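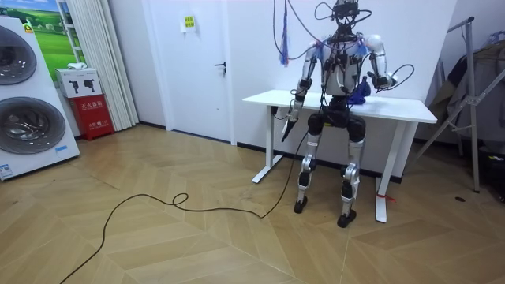 六月の布の日記、三回目。もう三回目なのかと自分でもちょっと呆れつつ、今日はどうしても書いておきたいことがあるので早めに机を離れて書いています。

布のたたみ方が、ついにしっくり来た!

前に書いたとおり、白い天板の机を使いはじめてから、私の生活は完全に布に支配されている。白は目立つ。コーヒーの輪じみも、消しゴムのかすも、いつついたのか分からない灰色の指の跡も、朝の光だと全部見える。前の机は焦げ茶の木目で、何年使っても汚れなんて一度も気にしたことがなかったのに(つまり何年も汚れていたということで、そこはあまり考えないようにする)、白い天板の前に立つと、つい拭きたくなる。拭くと気持ちがいい。気持ちがいいからまた拭く。そんなわけで雑巾というものに急に興味が出てきて、今月はその話ばかりしている。

きっかけはアニックさん(アニック・ボダンさん、フランス語の読書会の先生)で、あの人の家の台所の布が本当にすてきなのだ。引き出しを開けると、同じ大きさにたたまれた布が本の背みたいに並んでいて、「左が顔に近いもの、右が床に近いもの」だそうです。グラスを拭く布から始まって、食器、台、コンロまわり、いちばん右が玄関のたたき。色では分けていないらしい。場所で分かるから色はいらないの、と言われて、帰りの電車でずっとそのことを考えていた。

で、うちでも真似しようと思って、まず手持ちの布を全部出した。出したらひどかった。温泉でもらった薄いタオル、景品のふきん、何かのシャツの背中だった部分、端がほつれて毛虫みたいになったやつ。そういうのをいったん全部ならべて、触って、鼻を近づけて、残すかどうか決めていく。これが想像の何倍も楽しくて、お昼を食べるのを忘れた。温泉のタオルは薄いくせに窓には最高だし、シャツの背中は靴を磨くのにちょうどいいやわらかさになっていた。ごめん、捨てようとして。

残ったのが12枚。毛虫は別れを告げてから処分。

そのあと買い足しに行った。駅の反対側のナンホルム(看板は Nanholm と横文字で書いてあるけど、近所の人はみんなカタカナで呼ぶ)、掃除道具の棚がやたら充実しているのを最近まで知らなかった。入ってすぐが園芸で、いつもそこで引き返していたのだ。奥まで行ったら、ほうきだけで壁が一面埋まっている。はけ、ブラシ、へら、何に使うのか想像もつかない曲がった棒。店員さんに聞いたらブラインドの羽根を挟む道具だった。うちにブラインドはないのに、もう少しで買うところだった。

布の棚の前ではたぶん長いこと立っていたと思う。毛足の長いの、短いの、ワッフルみたいな織りの、ガーゼを重ねたの。手の甲で触ると違いがよく分かる、というのはシャブナムに教わったやり方で、指の腹だと慣れてしまうけれど手の甲は正直なんだとか。シャブナム・メンガルは大学のときの同級生で、今は染めの仕事をしている。布の前に立つと必ず手の甲を当てるので、一緒に服を買いに行くとものすごく時間がかかる。今ならその気持ちが分かる! 全部触りたい!

結局、1枚444円のを4枚。もっと安いのもあったけれど、縁の縫い方がきれいだったのと、値段の数字の並びがなんだか愉快だったのとで決めた。レシートを見てまた愉快になった。店のポイントもついた。

さて本題のたたみ方。

これまでの私は、半分、半分、もう半分、という子どものころからの雑巾だたみ一本だった。悪くはない。面を順番に使えるし、手に収まる。ただ、白い机を端から端まで拭くときに、たたんだ角が浮いて、拭き残しの細い筋ができる。光にかざすと筋が見える。筋を消そうとして拭くと隣に筋ができる。この追いかけっこを今月ずっとやっていた。

そこで今日は、たたみ方を変えながらひたすら机を拭いてみることにした。三つ折り、四つ折り、くるくる巻いたの、手に巻きつけるの、何も考えずにくしゃっと丸めたの。意外だったのは、くしゃっと丸めたのがかなり健闘したこと。ほこりを集めるだけなら、きちんとたたんだものより早いくらいで、ひだの間に全部入ってくれる。見た目はもう脱いだ靴下みたいなんだけど、机のまんなかにこんもり置いてあるのも、それはそれで働いている感じがして私は好きだ。

しっくり来たのは、一度だけざっくり折って、折り山を自分の手のひらの下に入れて、山のところで押さえて滑らせるやり方。角を揃えようとしないのがこつで、多少いびつなまま使う。そうすると端が寝てくれて、筋が出にくい。出てもやわらかい筋なので、戻りのひと拭きで消える。これを見つけたときは思わず「おお」と声が出た。

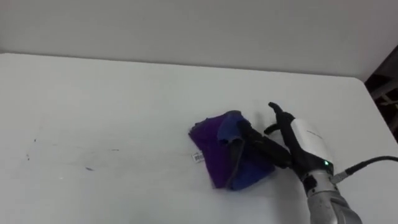 紫と紺のところで折り返した布。バーコードのタグがぴょこんと出ている。

この紫! 私はこの色がほんとうに好きで、雑巾にこんな深い色を使うなんてもったいないと思うほど。ベルベットみたいに見えるところと、隣の紺とがくっつくと、夕方の終わりかけみたいな組み合わせになる。折り山のてっぺんだけ光が当たって灰色っぽく見えるのもいい。白い天板の上だと色がくっきりして、掃除の途中なのにしばらく眺めてしまった。台所のステンレスの上で見たら、たぶんここまで感動しなかったと思う。布の色は置く場所で決まるのかもしれない。シャブナムに話したら当たり前だと言われそう。

タグは、切る派と切らない派がいると思う。私はずっと切る派だった。袋を開けたらすぐはさみ、というくらいの。でも今回はちょっと迷っていて、タグがある側を「こちらが左」の目印にすると、たたむときに裏表で悩まずに済むのだ。アニックさんの引き出しにも、よく見ると端にちいさな糸の印が縫ってあった。あれはきっと同じ役目だと思う。次に行ったら聞いてみる。ただ、白いタグが天板に引っかかって音を立てるのはあまり好きじゃない。切って、同じ場所に赤い糸で印を縫うというのはどうだろう。うん、書いているうちにそれがいちばんいい気がしてきた。裁縫箱、どこにしまったっけ。

赤といえば、机の右の脚の下のほうに、赤い小さいのが結んである。タグというかベルトというか、とにかく赤。白い脚にぽつんと赤いのは、なかなかかわいい。脚を拭くときはここをよけて、指先に布をかぶせてまわりをくるっとやる。机の脚なんて、これまでの人生で拭いたことがあっただろうか。T字の脚は、床に着いている横棒の上にほこりが乗るのだ。これは今月最大の発見のひとつで、細長い棚が足もとにずっとあるようなものだと思えばいい。床の板の目に沿って拭いていって、そのまま脚の上まで上がってくると、布を持ち替えずに済んで気分もいい。

洗剤の話も少し。シャブナムのおすすめでグウォヴァツキ(Głowacki。綴りを写すのに時間がかかった)の固形石けんを使ってみている。四角くて大きくて、まな板の端に置くと存在感がある。布の汚れたところに直接こすりつけて、少し置いて、もんで、すすぐ。においはほとんどなくて、かすかに古い本みたいな感じがする。泡は控えめ。控えめなのに、靴を磨いたシャツの背中がだいぶ白くなってうれしかった! 柔軟剤は拭く布には使わないほうがいい、とこれもシャブナムが言う。水を吸わなくなるそうで、温泉のタオルがぱりぱりのまま窓に向いているのも、そう考えると筋が通る。

干す場所は相変わらず問題で、六月はどうしたって乾かない。窓辺の棒にかけると11枚でいっぱいになる。残りは椅子の背。椅子の背にかけた布は、来た人に必ず「これは何」と聞かれる。布です。

棒の間隔を広げたらもっと乾くはずなので、ウルカハの折りたたみの物干しがずっと気になっている。店先で広げたり閉じたりさせてもらったら、閉じるときの「ぱたん」がとてもよかった。でも買うと置き場所がいる。物干しの置き場所のために棚を動かし、棚のために本を動かし、と考えていったら夜になりそうだったので今日はやめた。来月の自分にまかせます。

布を入れる引き出しは、窓の側のいちばん上を空けた。入っていたのは古い延長コード、どこの鍵か分からない鍵、フリルンベルクで買った絵はがきの束。絵はがきは出さずじまいのもので、裏に宛名だけ書いてあるのが出てきて、読みはじめたら止まらなくなった。フリルンベルクは坂の町で、あのときもたしか雨だった。宿の食堂のおばさんが、朝食が終わるたびに長いテーブルを端から端まで、大きく八の字を書くように拭いていたのを急に思い出した。八の字! 今日の私はまっすぐにしか拭いていない。すぐ机に戻ってやってみた。手首がやわらかく回って、端に来たときの折り返しが楽。ただ、私の腕だと奥まで届かないので、手前半分が八の字、奥はまっすぐ、という混ぜこぜになった。おばさんはもっと歩きながら拭いていたような気がする。明日は歩いてみよう。

引き出しの並べ方は、アニックさん方式で左が顔に近いもの。グラス、食器、台所の台、机、窓、床、靴。机と窓のどちらを左にするかで少し悩んで、机のほうでは物を食べることもあるので左にした。立てて入れてみたら、薄い布がすぐ倒れる。お菓子の箱のふたを仕切りにしたら立った。仕切りがあるだけで、開けたときの景色がもう全然ちがう。用もないのに開けて、閉めて、また開けた。夕方に妹から電話があったときも、話しながら開けていた。

妹には「たたみ方でそんなに話すことある?」と言われたけれど、あるのだ。まだ言い足りないくらいで、洗ったあと縦に引っぱってから干すと縁がまっすぐになる話も、濡らした布と乾いた布を両手に持って追いかけるように拭く話も、途中で切られてしまった。後者は特におすすめで、右手が湿ったほう、左手が乾いたほう。私は不器用なので最初は両手が同じ方向へ行ってしまい、笑いながらやっていた。慣れると音楽に合わせられるようになる。

夜ごはんは冷やしうどん。食べ終わって机を拭いたら、天板がすうっと白くて、もう一度だけ拭いた。

明日やること。赤い糸を探す。絵はがきを一枚、ほんとうに出す(シャブナム宛ての、教会の屋根のやつ)。ナンホルムの奥の、まだ見ていないブラシの列を見に行く。ブラインドの棒は買わない。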